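Subject: Re: [bench-practice] Draft 2 of the block sorting rules, sections 3 to 5
From: Bethel Tamiru
To: bench-practice list
Reply to: list

Ibrahim, all,

Comments below on the parts I have had time for. I have left sections 1 and 2 alone as they were agreed in April.

Ibrahim Amadi wrote:

> Draft 2 is in the shared folder. The main change is in section 4, where
> I have tried to say what counts as a finished group. The old wording
> was "blocks of the same kind placed together", and the Durkine and
> Nemance benches read that in two different ways. Durkine scored by
> colour pair, Nemance by shape. When Chaltu put the two sets side by side
> we had 200 runs from each bench and could not compare them.
>
> Proposed wording:
>
> 4.1 A group is a set of blocks in which every block touches at least
> one other block of the set, and no block touches a block from
> outside it.
> 4.2 The task sheet names the colours that belong to each group. Shape
> is ignored unless the sheet says otherwise.
> 4.3 A group is finished when 4.1 holds, all its blocks are wholly on
> the board, and the arm has let go and moved clear.
>
> Please say by Sunday if you can't live with any of it. I would also
> like a view on whether we need a minimum gap between groups, and on
> what to do about blocks close to the edge.
>
> Ibrahim

I can live with 4.1 and 4.2. Detailed comments follow, by clause.

Clause 4.1, touching

The wording is fine for tight groups. It also lets through a long chain of blocks, each touching the next, which most of us would not call a group if we walked past it. I don't mind that, but the draft should say so in a note. If we want compact groups we should say that a circle of a given size must cover the whole set, and then somebody has to make the circle. Adwoa has offered to cut some from clear sheet if we go that way.

We also need to say who decides that two blocks touch. From directly overhead a hair's gap is hard to see. From a low angle the near blocks hide the join. At Nemance we look from the front and then from one side, and if either view shows a gap we score it as a gap. I suggest we write that in.

Clause 4.2, colours

Agreed, with one request. The task sheet should name the pairs in full ("red and green", "blue and yellow") and never say "warm" or "cool". Kedir's new starters had trouble with that, and I can see why.

I would also add that the pattern inside a group doesn't matter. Red and green set out like a small chequerboard should score the same as two reds on one side and two greens on the other. One of the Durkine scorers was giving extra marks for the chequerboard. It looks neat, but the task did not ask for it.

Clause 4.3, on the board and clear

"Moved clear" needs a number or a method. I have seen runs passed with the tip still over the blocks, and a small drop at that point would shift them. My suggestion is that no part of the tool may be above any block in either group when the score is taken. It may still be over the board. I would not ask for the arm to go all the way home, as that adds time to every run and tells us nothing about the placing.

The two groups on the wooden board bear on both of Ibrahim's questions. Red and green are near the upper middle, with a star and a cylinder in each colour. Blue and yellow are down towards the right-hand edge: the triangular block, the cube, the hexagonal one and the heart. There is bare wood between the groups and no doubt about which block goes with which. The tool is over towards the back right corner, away from both groups, and I would call that clear under the wording I have just given.

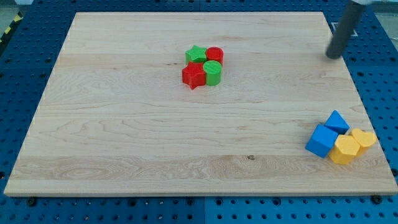

Gap between groups

I would set one, and keep it simple. The gap should be at least the width of the widest block in use. Everyone can check it with a block in hand and nobody needs a ruler. A fixed figure in millimetres would have to be changed each time we print a new set.

Blocks near the edge

The draft says "wholly on the board" and I would leave it there. A group that sits just inside the edge is still on the board. Negussie's rule sheet had a border strip where blocks did not count, and it caused more arguments than it settled. It also punished the arm for using space the task had given it. If a particular task needs blocks kept away from the edge, the task sheet can say so.

What I would add is that the board must not move during a run. Before the first run, press on each corner and try to slide it. If it shifts, fix it before you start. If it is found to have moved at the end of a session, mark every run since the last check as doubtful. Do not delete them.

Section 5, records

5.1 asks for a picture at the end of every run. Yes, and please add that it is taken before any hand goes near the blocks. The whole board should be in view, all four corners. We went back through the old Prunasitz set, 1,757 runs, and in a good number the end picture had been cropped close to the blocks, so there was no way to tell where they were on the board.

5.3 says a second person checks the scores. For all runs that is too much work. I would have a second person score 6 runs from each session, picked by the list order and not by eye. If they disagree with the first scorer on any of them, the full session is scored again. Chaltu, does that fit with how you load the results?

5.4 should say what to do when the scorer isn't sure. At present people leave the box blank, and a blank looks the same as a run that was skipped. Please can we have a separate mark for "unsure", with a line of free text next to it.

Small things

In 3.2, "the operator shall ensure the work area is suitable" can't be checked. Either list what must be cleared from the table or drop it.

In 3.5, "block" and "part" are both used. I would use "block" all the way through.

The table at the back still has the old clause numbers.

I can turn these into marked changes on the draft if Ibrahim is happy for me to edit it directly. Kedir, I know you had views on the gap between groups, so please shout if the block-width rule won't work with your larger set.

Bethel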